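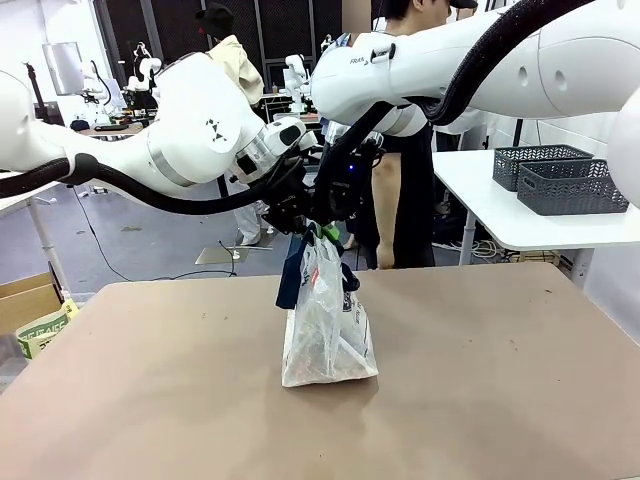

We went to see Kanano's two-arm packing cell in September, at the demo lab the company runs on the second floor of its Reddy Street building. The reason for going was simple. Our packing room fills grocery and pantry orders into carrier bags, and bags are the part that every vendor so far has steered us away from. Boxes, yes. Totes, yes. Kanano says its cell will take bags, so Ravindran Chacko and I drove over for the morning.

Our host was Gopinath Panicker, who looks after customer trials. He skipped the slides, which we appreciated, and took us straight to the floor.

What is on offer

The product is called Timell. It is sold as a package: two arms, two grippers, a fixed camera, the control software and a training service. The table is not included. You can use your own if it is flat and the height suits, and the demo one was a plain tan work table with plenty of marks on it. The arms are bought in from an outside maker. Kanano's own work is in the software and in what it calls task setup, where its staff spend time with your actual goods and teach the cell the job.

There are 2 ways to pay. You can buy the cell outright and take a yearly support plan, or you can rent it by the month with support included. Task setup is charged separately in both cases. We were given prices for our own case and asked not to publish them.

The bag work

The job on the table was a white plastic carrier with goods already in it, the thin kind you can partly see through. One gripper comes down from above and takes the handles. The other arm works from the left and stays near the top of the bag.

I asked why it needs two arms if one is holding the handles. Gopinath's answer was that a soft bag does not stay where you leave it. The second arm is there to steady it or open it up, depending on the step. He also said that most of the setup time goes into the handles, and that a new style of bag should be treated as a new job until it has been tested.

We watched for most of an hour. The movements are slower than a person's, and anyone hoping for a speed gain at a single station will be disappointed. Most of the lifts we saw were clean. On 2 of them the gripper closed on one handle and missed the other, and the software stopped and tried again. The second try worked both times. Ravindran wanted to know what happens if it doesn't, and the answer is that the cell halts and waits for an operator. There is a limit on retries, and the customer can change it.

Kanano's test log for this bag style, which we were shown on screen, had 608 lifts in it, with 61 marked as needing a retry. The log does not say how full the bags were. We asked for that to be added before any trial with us – a bag of rice and a bag of crackers are very different loads.

Space and floor

Allow more room than the brochure drawing shows. The arms need clearance on both sides, and you will want a side table within reach for baskets or stock. Cables are the other thing. In the lab they run under the side table and across the concrete, and that would not pass in our packing room, where people push carts all day. Gopinath said customer sites get floor covers or an overhead drop. The overhead drop costs extra.

Guarding was still an open point when we left. Staff in the lab work close to the arms. For our site Kanano would do a risk review first and then propose either a light curtain or a fence. Ravindran prefers the fence.

Compared with Pevier

We saw the Pevier single-arm cell last spring. It is faster and takes up less floor, but it handles bags only with a suction head, and ours were too thin for it. If we packed everything in cartons I would pick Pevier. With bags, Timell is the only one we have seen that is worth a trial.

Still to settle

Kanano will send a trial plan using our own bags, both sizes. We are to ship them a few cases of mixed stock, including the awkward items (the tall oil bottles and the bread). Ravindran is checking the power supply at station four and measuring the aisle next to it. We also need a clear answer on who retrains the cell when our bag supplier changes, as ours did twice last year. Gopinath thought a small change would be covered by the support plan. I have asked for that in writing.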